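About Tiongson Planning

Tiongson Planning helps small manufacturers, warehouses and training schools decide what automation equipment to buy, when to buy it, and how much to set aside. We do not sell robots and we take no commission from the companies that do. Clients pay us a fixed fee, agreed before the work starts.

The company was started by Eoin Phelan and Rodel Tagle. Eoin spent most of his career in purchasing for a packaging company. Rodel installed and serviced arms and conveyors. They met on a project where the robot arrived on time and then sat in its crate until June, waiting on a floor repair that had been left out of the budget. Most of our planning checklist goes back to that job.

What we do

A typical project begins with a site visit. We measure the space, look at the power and air supply, and talk with the people who will run the equipment. After that we build a simple model of the room and try out layouts in simulation. The model shows us reach and clearance early, while changes are still cheap. A client who learns that an arm needs to stand farther from a wall would like to know it before the anchor bolts go in.
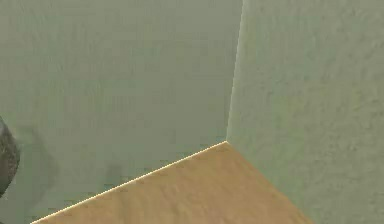
The layout then goes into the budget. We list the purchase price, shipping, guarding, floor work, grippers, spare parts, training and the service contract for each year the client expects to keep the machine. Every line has a source, either a written quote or a past invoice. Where we have neither, the line is marked as open and stays that way until someone gets a number.

Our full checklist has 104 items. Few projects need all of them. For a school buying its first training arm, we use a short version with 12.

Odik and Pokach

We keep our own planning records in a tool called Odik, which Rodel wrote. It tracks quotes, lead times and expiration dates. Clients receive a copy of their file at the end of the project and can keep using it without us.

Pokach is our shared buying program for schools. Members plan their orders together and ask vendors for one price. It opened in March 2020 and now has 50 member schools. Membership is free for the first budget year.

Who we work with

We have completed 239 equipment plans. Most were for companies buying one or two machines. A few, such as the Prakthorpe warehouse, covered a whole building over several budget years. Some plans ended with our advice to wait or to repair what was already there, and we charge the same fee for those.

Getting in touch

Send us a floor plan if you have one, a short note on the task, and the date your budget closes. Eoin handles new inquiries. Rodel answers technical questions from current clients.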